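Static Line, Part 3: The Altimeter Question
August 16, 2021

I have now done 10 jumps at the club outside Media, and the instrument I trusted least on all of them was the one on my left wrist. The rental altimeters there are analog, well worn, and slow to settle. Mine read 3 hundred feet high on the ground one morning and nobody at the gear counter was surprised. You turn the knob to zero and go.

Analog units work off an aneroid capsule. The capsule expands as the outside pressure drops, a linkage moves the needle, and friction in the linkage makes the needle lag. In freefall the lag is small enough to live with. Under canopy it matters less than I expected, as below 1,000 feet you should be flying the pattern by eye anyway.

The digital unit I borrowed was a Drakon, from Sun-ja Sun, who packs next to me most mornings. It weighs 167 grams with the strap, zeroes itself on the ground, and logs exit and opening altitude. I compared its log with my own paper notes. My notes were wrong on most of the jumps — usually by a few hundred feet, always in the direction that made me look better.
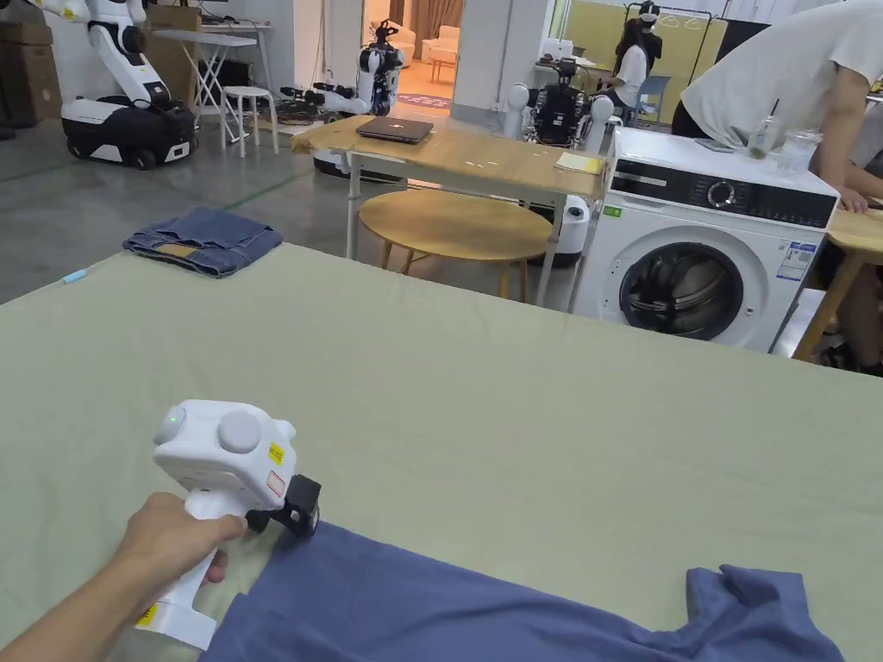 Folded jeans at the far side of the green table, blue-gray T-shirt up front.

Two things bothered me about the Drakon. The display washes out when the sun is behind your shoulder, and the menu button is hard to find with gloves on. The needle on the analog unit can be read at a glance with no digits to process. For a student that counts for a lot.

The price is $373 new, before tax. A used analog costs far less, but check the date on the last service, and tap the case to see if the needle jumps. If it does, leave it on the shelf.

For now I plan to keep renting through October and wear both, analog on the wrist and digital on the chest strap. I still need to ask the chief instructor whether the chest mount is allowed on student rigs. The next post will cover audible alarms, assuming the one I ordered from Drorico shows up.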